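The Quiet Value of the Household Cloth

Few articles in the home are used as often, or considered as seldom, as the cleaning cloth. It is bought in a hurry, kept under a sink and replaced when someone remembers. The household care institute at Moura has now given the subject a full season of study, and its findings will be set out in a new guide for homes and small workplaces, due in January.

The guide is the work of Usha Iyer, who leads the textiles section, and Trinidad Garrido, a former hotel linen manager. Their starting point was a collection of 150 cloths given by households in the district of Flarunia. Some had been in daily use for years. Others had plainly never left the drawer.

"People apologised for the state of them," Ms Iyer recalls. "We were pleased to have them in any state. A worn cloth tells you how a kitchen is run."

Sorting and storing

The institute's first recommendation concerns storage. Cloths for the kitchen and cloths for the bathroom should be kept in separate places and, where possible, in different colours. A household of ordinary size is well served by five cloths in regular rotation, with the remainder folded and put away. Cloths held in reserve should be stored dry, on an open shelf or in a drawer that is aired from time to time.

Older cloths need not be thrown out at once. Those that have thinned in the middle may be cut down for polishing shoes or wiping garden tools. Ms Garrido advises against keeping more of these than the household will use, and admits that her own supply is larger than it ought to be.

Washing

Cotton cloths should be washed apart from clothing, without fabric softener, which leaves a coating on the fibres and makes them slower to take up water. Heavily marked cloths benefit from soaking overnight in cold water before the wash. They should then be shaken out firmly and hung by one edge. Drying over the side of a bucket is discouraged, as the fold stays damp long after the rest.

Laying out and folding

The guide gives two pages to folding, a matter on which the authors received more letters than any other. They favour a plain method. The cloth is laid flat on a covered table, the corners are drawn out by hand, and the piece is folded in half and in half again. A cover of darker fabric makes a pale or tan cloth easier to see and stops it from sliding. Pieces that have lost their square shape should be folded along their longest straight edge, leaving any stray corner to be tucked inside.
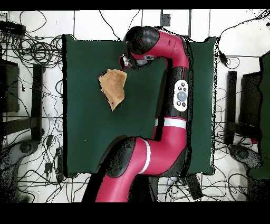 Where to obtain the guide

The guide will be published by Andus and may be consulted without charge in the reading room at Moura. Printed copies can be ordered through the Memus bookshop, which will also accept requests from schools and residential homes. Readers who wish to contribute cloths to the collection are asked to wash them first and to enclose a short note stating how they were used.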